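About Omberg Training

Omberg Training places apprentices with engineering and office employers and teaches the classroom side of their course. We opened in February 2023 with 2 workshops and a single office on Merrick Road.

Most of our learners join straight from school or college. Some come later, after a few years in another job, and we treat both groups the same way - everyone sits the same maths and English check before an offer is made.

Shayne Bright is Head of Apprenticeships and reads every application. Our engineering route runs with Dodis, who take fitters and maintenance technicians. The office route runs with Trino and covers payroll, records and purchasing.

We have 50 places in each intake. Applications open in July and close when the places are filled. There is no fee to apply. Learners are employed from their first day and are paid by the employer, with one day a week kept for study.

Tools and workwear are supplied. Learners who move more than 50 miles to start a placement can ask for a relocation grant of up to 1,000 pounds - the form is available from the office.

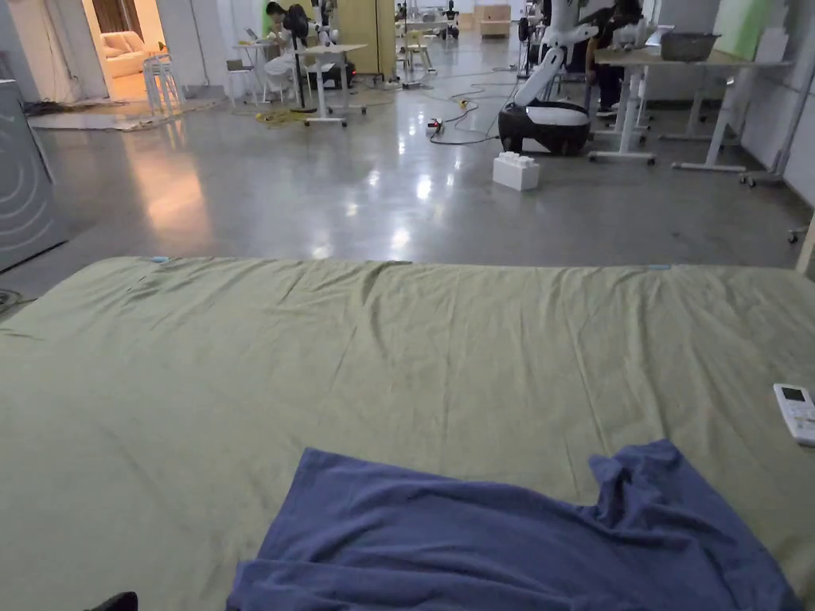
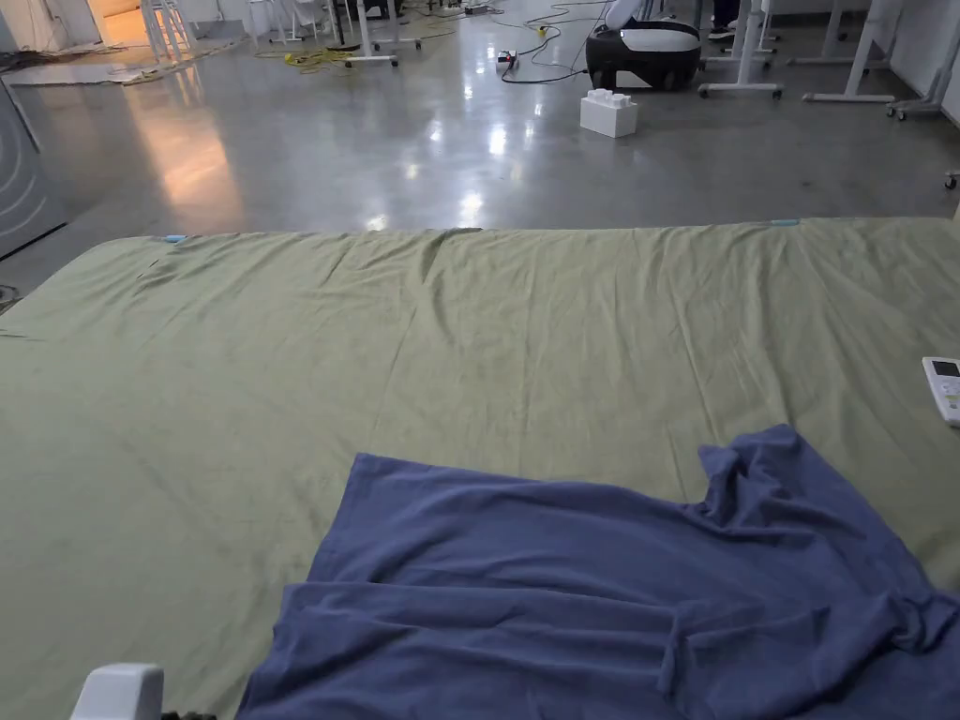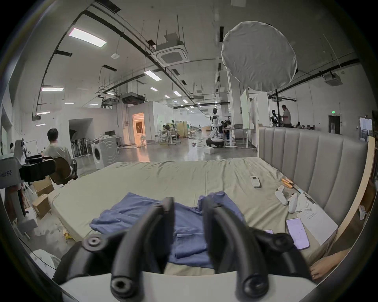
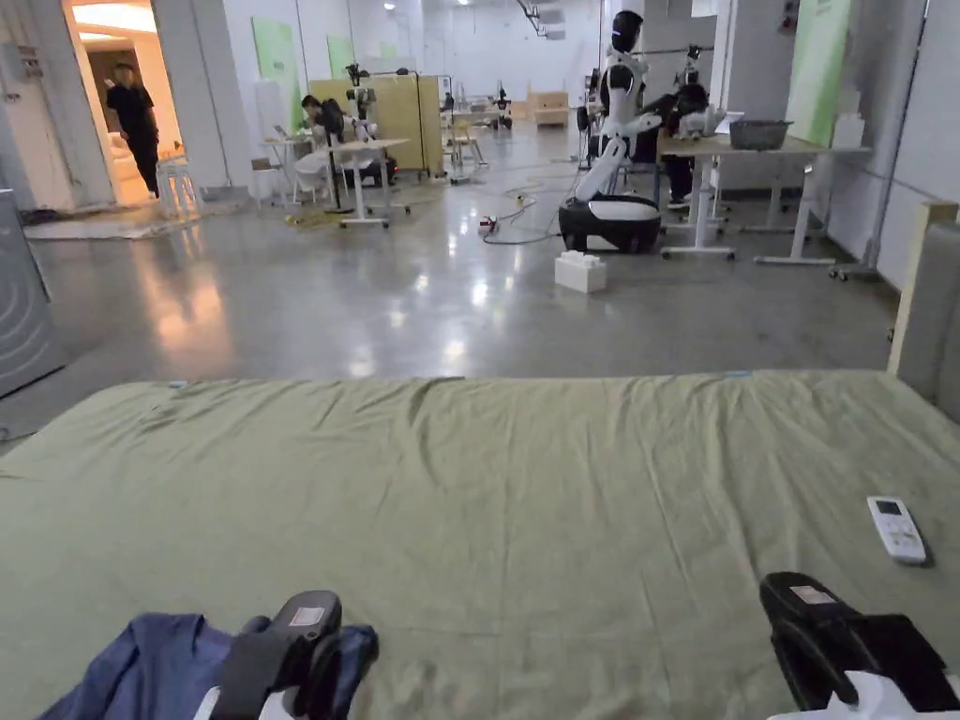
Green sheet, blue cloth and white remote control.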